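When a Robot Forgets to Let Go

Robots are very good at doing what they're told. That's sort of the trouble.

At Fimelis, a two-armed robot had one job: pick up a toy, put it down. It did this 200 times. Then one finger sensor quit, and the robot decided its gripper was empty. So it squeezed harder - and harder. The toy came out looking a bit flat.

Now the robot has a rule. If a squeeze lasts longer than 3 seconds, everything stops.
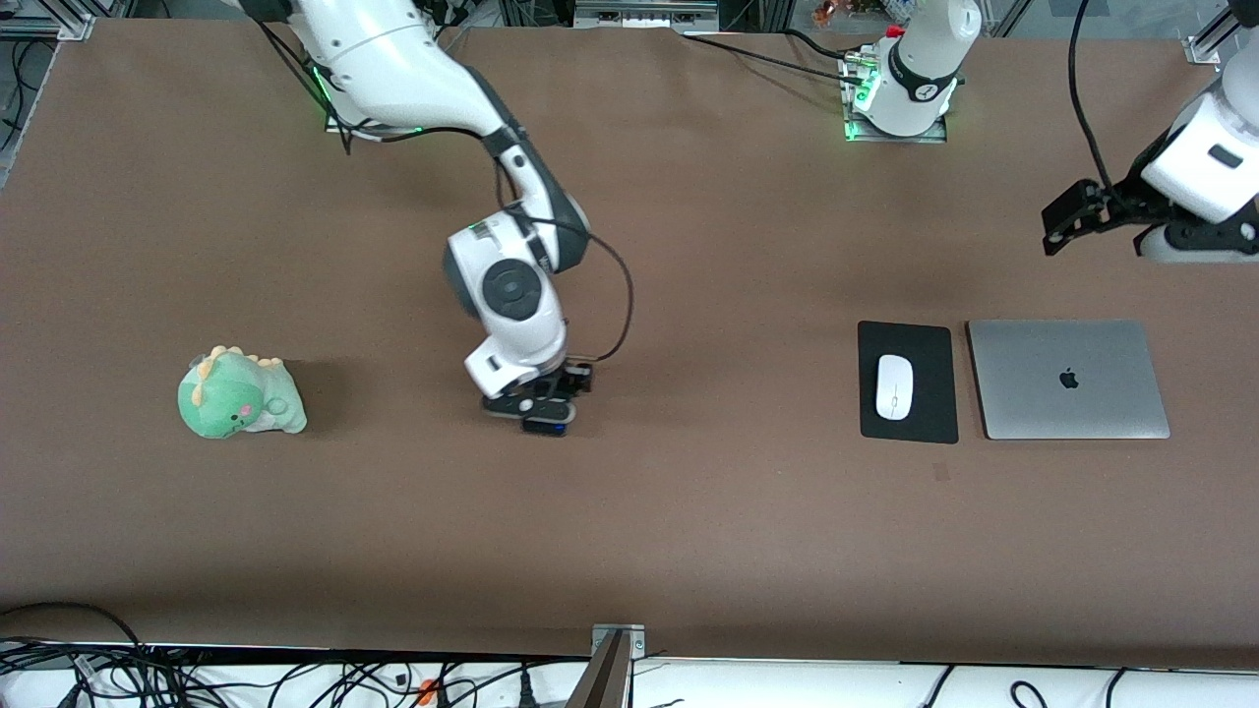
A reader at Groreo wrote to ask why the robot couldn't just look. Fair question. It can, but a camera can't feel a squish.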